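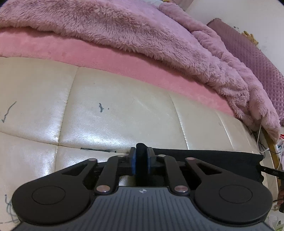

Progress report, voter contact grant, second reporting period
Prepared by: Ardalan Kermani, field director
Covers: April and May

**1. Status against plan**

The grant pays for door-to-door voter contact and registration in the four wards of Nuneck ahead of the county commission election. The work plan set a target of 800 completed conversations by the end of May. The team logged 865. A conversation is counted as complete when the voter answers at least the first two questions on the script and the canvasser records both answers the same evening. Literature drops and refusals are logged separately and do not count toward the target.

Registration is behind. The plan called for 60 new or updated registrations and we have 43 accepted by the county clerk. Another eight forms were returned with an address mismatch. All eight come from the apartment buildings on Jalali Street, where the clerk's file lists unit numbers under the old lettering. We have sent corrected copies and expect a decision before the June book closing.

**2. Coverage by ward**

Ward 1 is complete through the first pass. Ward 2 is complete except for the blocks east of the rail line, which were moved to June after the road closure. Ward 3 was canvassed twice, as planned, and produced the largest share of completed conversations. Ward 4 started late. The walk lists were cut from a voter file that predated the precinct change, and the first weekend's turf included two streets that now vote in Wonia. Those contacts were removed from the totals above and passed to the Wonia county party.

The contact rate in Ward 4 is still low. Most doors there were knocked between 2 and 5 p.m., and the same streets did better in the short evening test we ran at the end of May. Shifts in that ward will run from 5:30 to 8 p.m. for the rest of the grant.
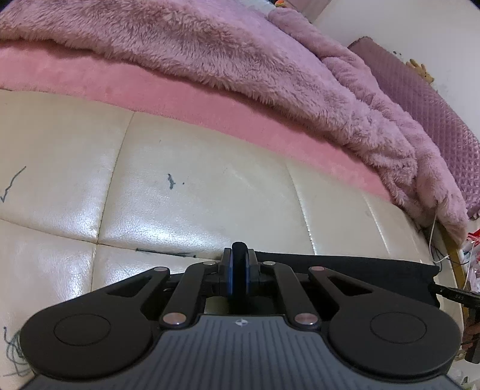 **3. Staffing and training**

The field team has 34 active canvassers, counting anyone who worked at least two shifts in the period. Turnover was highest in April, mostly among students with exams. Two paid turf leads were hired under the staffing line and both have stayed.

Training is a single session of 90 minutes. It covers the script, the data entry steps, the state rules on handling registration forms, and what may not be said at the door under the terms of this grant. The last part was rewritten in April. The earlier version did not state clearly that canvassers may give the date and place of the election but may not discuss any candidate while on grant-funded time. Everyone active before the rewrite has repeated that section and signed the revised sheet.

**4. Data**

Canvass results are entered in Ruvano, the list tool approved in the original budget. Entry on the same day was good in Wards 1 and 3 and poor in Ward 2, where one lead was collecting paper sheets and entering them in batches. This has been corrected. The duplicate check now runs nightly and flags any voter with two completed conversations inside ten days.

One problem remains open. Ruvano exports phone numbers without the area code when the field was typed by hand, so reminder calls from those records fail. The vendor has acknowledged the fault but has not given a date for a fix. Until then the turf leads correct the field before each export — slow work, but the volume is manageable.

**5. Budget**

Spending is under plan on printing and over plan on mileage. Printing is low because the second palm card was held until polling locations were confirmed. Mileage is high because of the Ward 4 start and the return trips to the clerk's office. We ask to move the unspent part of the April printing line to mileage. The total does not change. A line-by-line table will follow with the invoices.

**6. Next period**

- Finish Ward 2 east of the rail line and complete the first pass in Ward 4.
- Resolve the Jalali Street forms with the clerk.
- Print and distribute the second palm card once the clerk posts the final list of polling places.
- Begin reminder calls to everyone registered through the program.
- Replace the April walk lists with lists cut from the current voter file in all four wards.

Approval of the mileage transfer is needed before the June invoices are submitted. The registration target is kept at 60 for now, and a revised figure will be proposed only if the returned forms are rejected a second time.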